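3. Packing the main compartment

Before you start, put the backpack on a table and remove everything left from the last trip. Keep the small pouches closed until step 4.
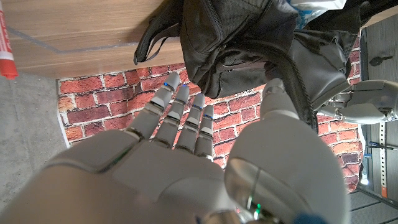 The Flosel backpack is made to be packed lying on its back, so that the shoulder straps are under it or beside it. Please do not pack it in the air. A black backpack hanging at the front of a wooden shelf is fine for storage, but the bottom will sink when you put in heavy things. Marker pens also should not lie over the shelf edge near the fabric, as the red one does at the left corner.

1. Open the main zipper fully, on both sides.
2. Hold the top edge near the handle with one hand. The opening must stay wide.
3. Put the flat things in first, against the back.
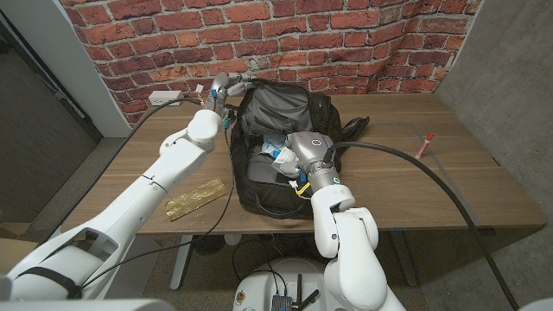
4. Put the soft things on top of the flat things. Push them down slowly to the bottom, and do not pull on the lining.
5. Put small boxes in the lower part, with the corners turned away from the zipper.
6. Close the zipper nearly to the end, check that no wrapping is caught, and then close it completely.

CAUTION: Do not load more than 7 kg. With more weight the stitching of the handle can open.

NOTE: Loose sheets and foil should stay on the table until the boxes are inside. They go in last, under the organizer pouch.

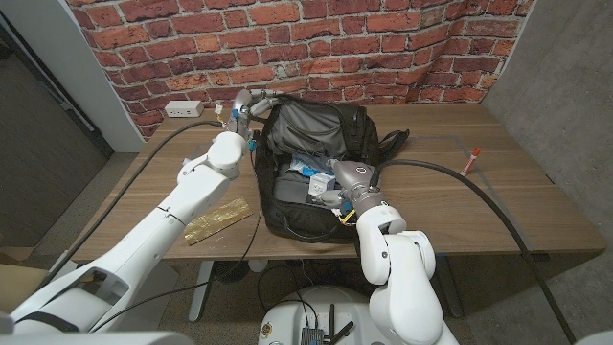
Flosel User Guide, Issue 2 Page 36

3.1 Taking things out

Unpack in the opposite order. If a wrapped item is lying over a box, lift the wrapped item first. Do not turn the backpack upside down to empty it.

If the zipper does not move easily, stop and look for fabric between the teeth. For a new zipper slider, order part 713 from Engebretsen in Astmont.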